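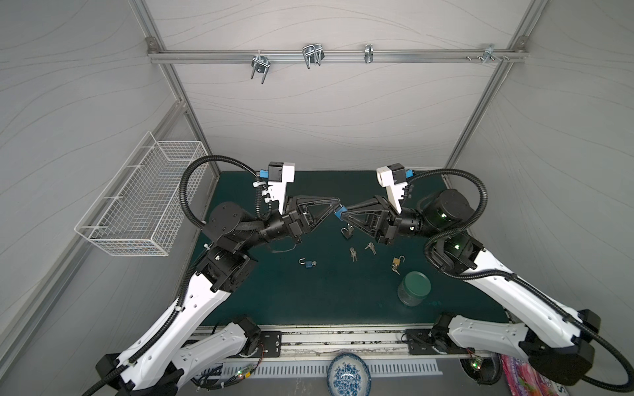

My uncle Kjell Myklebust left me his padlocks. He left my sister the house, which I mention only for completeness.

They came in a biscuit tin with a note taped to the lid. The note said, "All of these work. K." It was signed and dated December 16, 2023, as though it might one day be produced in court.

I tipped the tin out on the table. There was a small brass lock, a blue one, a dark one, and keys in sets and alone, and under all of it a green jar with nothing on the label, because there was no label. My uncle distrusted labels. In his view a label was how burglars knew where to start.

He had spent his working life at Gundness, a firm that made hinges, and he spoke of locks the way a married man speaks of a woman he once met on a train. A hinge, he told me when I was 7, will let anybody in. He bought his first padlock that winter and fastened it to the bread box. My aunt cut it off with garden shears and they didn't discuss it again until January.

After that he was careful. He locked things she didn't want. He locked the shed, then the rake inside the shed, then the coffee can that held the key to the rake. When the Wilczyńska girls next door asked to borrow the rake, he was gone for two hours and came back with a snow shovel.

"Same idea," he said.

So I had the locks, and I had the keys, and I had his word that all of them worked. I started with the brass one, which gave up at once. I felt bad for it. The dark one took longer and made a sound like a man getting out of a low chair.

That left the blue.
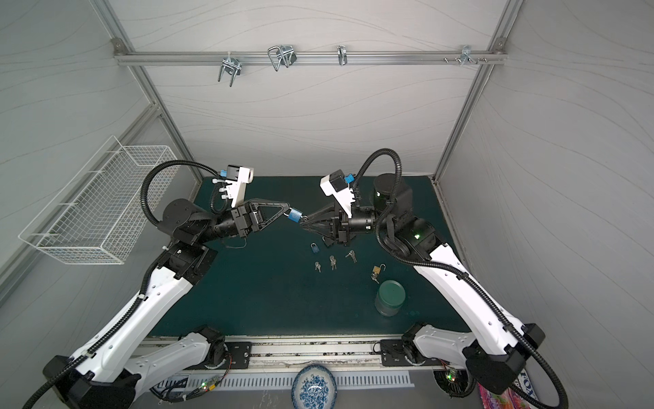
I tried every key on it, first in order and then in a temper. I tried them upside down. I called my sister, who was having the kitchen measured, and she said had I tried the jar.

I had not tried the jar. I unscrewed the lid and found a slip of paper folded very small, in handwriting I knew.

"The blue one," it said, "is from Catov. Your aunt bought it for me. Ask her."

My aunt lives in Gridau now, with a view of a parking lot she's fond of. She let the phone ring 10 times, as she always does, so as not to seem eager.

"Oh, that," she said. "It's on my charm bracelet. I told him I'd lost it."

"When was this?"

"The day after the bread box," she said, and asked whether my sister was keeping the curtains.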